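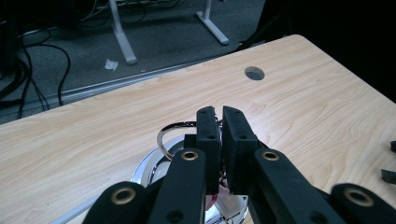

Hand-held gripper with a chrome object at the fingertips, fingers pointing away from the operator.

How to set up and check a hand-held gripper station
Fasby bench guides, updated 2026-05-12

This guide covers good practice for recording table tasks with hand-held grippers. It applies to one operator working at one table, with one or two grippers. We wrote it for the Ostomis benches, but most of it carries over to any table of the same kind.

Before you start

Read the task card all the way through. If the card and this guide disagree, follow the card and tell the bench lead at the end of the session.

Clear everything from the table that is not on the card. Pens, spare screws and phones get picked up by the cameras and end up in every recording. If the table has a cable hole, keep small parts well away from it.

Step 1. Route the cables

Each gripper cable should leave the table on its own side. Leave enough slack for a full reach across the table, then lift both grippers and cross the middle once. If a cable drags over the work area or pulls on your wrist, fix it now. Never step over a cable while holding a gripper. 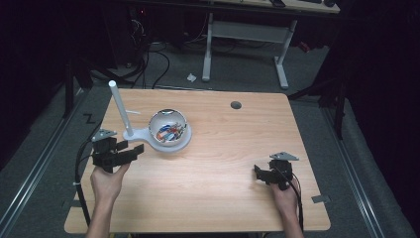
Step 2. Take the start position

Hold both grippers over the table with the jaws pointing toward each other and a clear space in between. Keep still for 5 seconds before the first move. The Surnano software uses this pause to line up the two tracks, and a short pause is the most common cause of a rejected take.

Do not rest your fingers on the top plates or cover them with a sleeve.

Step 3. Check the pads

Open and close each gripper fully. The pads should meet flat along the inner face. Wipe them with a dry cloth every 100 takes and replace them at 300, even if they look fine. Do not mix old and new pads on one gripper. 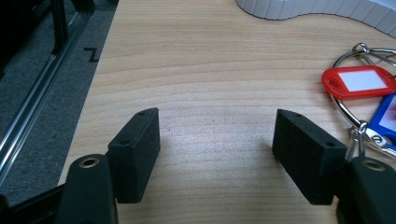 Step 4. Place the objects

Put objects where the card says, and spread out anything that can tangle. Key rings, clips and wire loops should be gripped by a flat part where there is one. Shiny metal needs a slower approach, as glare can hide the edge you are aiming for.

Step 5. Record and log

Do one action per take. If you drop something, finish the take, mark it as a drop and go on. Do not delete it. Our March set had 2,159 takes, and the marked drops were used along with the rest.

Stopping

Stop at once if a finger sticks, a cable comes loose or your hand hurts. Put both grippers down on the table before you reach for anything else.

Questions about pad orders go to Vương, our parts supplier. Send changes to this page through the bench log.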